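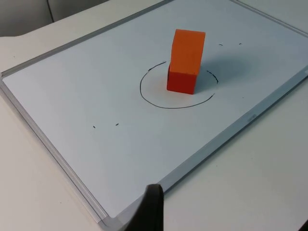 Orange block, black marker circle, whiteboard laid flat.

Take the whiteboard off the wall

Most whiteboards spend their lives screwed to a wall, and I think that is a waste of a good surface. I have taught young children for a long time, mostly number work, and the most useful board I have had is one that lies on a table. You draw a circle on it, you put a block in the circle, and you have a lesson.

I don't mean that as a trick for a slow afternoon. Inside and outside are hard words for a child of four. So are on, next to, nearly and both. On a wall you can only draw these things. The child sees a drawing of a block in a drawing of a circle, and has to take your word for it that the one stands for the other. On a table the block is a block. It can be picked up and put down again half over the line, and then there is something to argue about.

The arguing is the part I care for. When I moved to Zerkham the infants had a set of printed mats, bought from a firm called Zesilen, with circles and squares in six colours. They were well made. The children used them as they were told to, one block to a shape, and when every shape had its block they stopped. With a marker circle they don't stop so soon. Somebody says it isn't round. Somebody else wants it bigger. A line drawn by hand looks like a thing a person did, and a child feels free to have views on it.
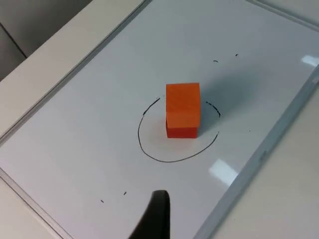
It follows that I am against drawing the circle well. I have seen colleagues go round a dinner plate, or use the big wooden compasses, and I would ask them to put those away. A wobbly circle with a gap in it is a better circle for teaching. Is the block still inside if there is a gap in the line? I have had that question go on for a whole morning, and I have had children of five give three different answers and defend all of them. You can't get that from a printed mat, where the line is shut and the matter is settled.

The same goes for wiping. A board gets rubbed by sleeves and by the blocks being pushed over it, and the line goes patchy. My habit used to be to draw it again at once. Now I leave it until a child asks. If they can still see a circle in a few dashes, they are doing a piece of work that I would be taking from them with my pen. 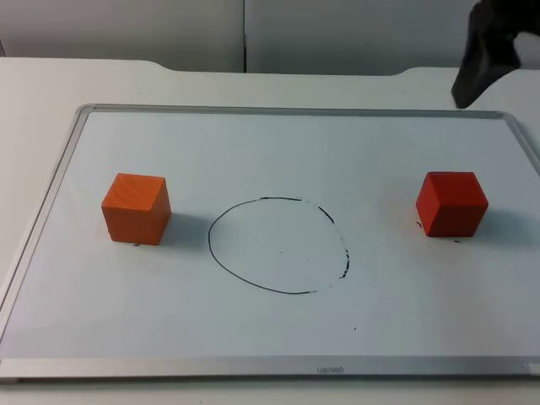

Lenni Miettinen

There are objections, and the one I hear most is money. Kibet Makokha, who keeps the accounts at our school, showed me that we had spent 1182 on wall boards in two years and asked why I now wanted some of them down. It is a fair thing to ask. My answer was that I wanted two, and the small ones. A board with a metal frame sits level on a table and the raised edge stops a round bead from running off on to the floor. The big ones can stay where they are for the older classes.

Another is that blocks are for the very young. I don't agree. Two cubes on a bare board, one at each side, will do for adding, for taking away, for left and right, and for the idea of a distance between two things. I have used the same pair with children of nine, with a line drawn from one to the other and marks along it. They were a little proud about it at first and then forgot to be.

Plain blocks, too. The Trekel catalogue has 600 pages, and a good part of it is counting things shaped like bears, frogs and little cars. Give a child a bear and you get a story about a bear. I like stories, but they belong in another part of the day. An orange block doesn't have a name or a mother, so it can be one of something.
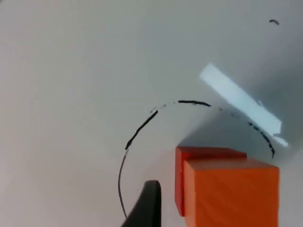
I would also keep the number low. One block in a circle, then two, and stay at two for longer than feels right. Teachers are in a hurry to get to ten, and I was the same. But two is where a child first has to say which one, and where there may be no room for both unless one is moved.

As for the markers, buy black ones. The coloured ones dry out in a month and the yellow can't be seen from the far side of the table. Keep the caps on a string.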